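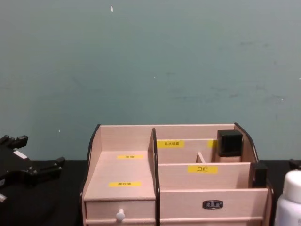

Cosmetics are governed by two separate dates, and the Mallatthorpe storage notes treat them separately. The first is the shelf life of the sealed product. The second is the period after opening, printed on many packages as a number followed by the letter M inside an open-jar symbol. A 12M mark means twelve months from first opening, regardless of how much product is left. Most household sorting goes by type, as in a desktop organizer with a small yellow label for makeup sponges, and type is a useful first level. It says nothing about age. The notes add a second level, the month of opening, written on the item itself.

The revised notes come out in March. The main changes are summarized below for readers who keep the earlier edition.

Marking the opening date
Write the month and year on the base of the container with a fine permanent marker. Caps get swapped and outer boxes get thrown out, so neither is a reliable place for a date. On textured or rubberized packaging, use a strip of matte tape and press down the corners. Tubes are marked at the crimp. For sets sold in one case, one date covers the whole case, counted from the first item used.

Products by water content
Water content is the main factor in how quickly an opened product spoils. Pressed and loose powders contain very little and tolerate long storage if kept dry. Creams, liquid foundations and gel products depend on their preservative system, which is put under load each time a finger or applicator goes in. Mascara is the shortest-lived item in most collections — the wand carries material from the lash line back into a closed, damp tube — and the notes keep it at three months. Single-use sheet masks are not given a period after opening. They go by the date on the sachet.

Temperature and light
The recommended range is 50 to 77 degrees Fahrenheit, with as little variation as possible. A bathroom cabinet fails on variation more than on peak temperature. A bedroom or hallway surface away from a radiator and out of direct sun is adequate for nearly everything. Refrigeration is optional for most water-based products and unsuitable for some emulsions, which can separate.
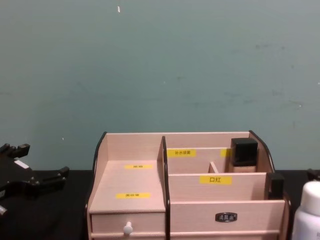
Reader survey
The Sadero survey form went out with the previous issue and drew 992 replies. Respondents listed 2,330 opened products between them. The most common reason given for keeping a product past its period was that the opening date was unknown. Over 100 replies asked for a printable chart of periods by product type, and one is now included as page 16 of the notes.

Corrections
The previous issue gave the period for liquid eyeliner as twelve months. It should have read six. The Drerkau chart reprinted in that issue used the same figure and should be corrected by hand.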